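Learning Materials > Automation and Handling > Part Two: When Things Go Wrong > Chapter 4

Chapter 4
Faults at the Gripper

Most injuries and most breakages in light handling work happen at the gripper. The arm is larger and moves faster, and people keep clear of it. The gripper is small, it often looks idle, and it is the part that people reach past to straighten something on the table.

This chapter begins with a fault at the Lastis workshop in Clinosthorpe, where a two-armed machine was used for sorting small household goods. One Saturday the left gripper closed on a marker, lifted it, and then reported that it was holding nothing. The program did what it had been told to do with an empty gripper. It opened the fingers at full height and went back for another try. The marker fell, rolled under the right arm and stopped there. Uldis Koppel, the operator on duty, reached in to pick it up. The right arm was waiting for its turn and began to move when his hand was 30 millimetres from the fingers. He pulled back and pressed the stop button. He was not hurt.
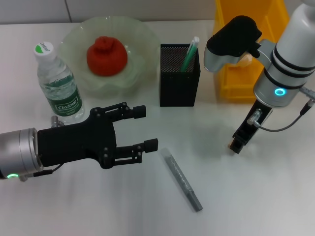

A dropped object is a hazard in its own right, and the kind of object matters. Something that stays where it lands can be dealt with after the machine has been stopped. Something that rolls tempts a person to grab it. On a table like this one the grey marker lying near the open left gripper is the item to worry about, more than the mesh pen holder or the glass bowl. The bowl would make a worse mess if it were knocked, but few people would snatch at it. Note also the right gripper, which points down with its fingertips close to the table top. Anyone reaching for a loose marker from that side has to pass it.

The report written by Reinaldo Lins named two causes. The first was in the left gripper. Its controller decided whether something was held by reading how far the fingers had closed. The limit had been set for thicker objects, and a thin barrel fell on the wrong side of it. The gripper was working and so was the sensor. The number they were compared with was wrong.

The second cause was in the stop arrangement. A fault on one arm paused that arm only. The other carried on with its own list of jobs. Koppel had seen the left arm stop and took it that the whole machine had stopped -- a reasonable thing to think, and one the machine should have been built to make true.

Lins asked for the limit to be reset and tested with the thinnest object in use. He also asked that a fault on either arm should halt both. The changes took 3 days. In the next 42 hours of running there were 4 false "empty" reports, and each time both arms stopped.

Section 4.1 deals with how a gripper knows what it is holding.

Related chapters
Chapter 3: Guards, Gates and Light Curtains
Chapter 5: Cables, Connectors and Wear
Case study: The Trukton Conveyor Stoppage
Worked problems: Setting Limits for Thin Objects

Reader comments

M. Abubakari: We had the same trouble with one arm pausing and the other not. Could you add the wiring for a shared stop?

pkt_lane: Was the 30 millimetres measured or is it what he remembered afterwards?

Dorrie: Using this with my evening group. The link to 4.1 doesn't work on my tablet.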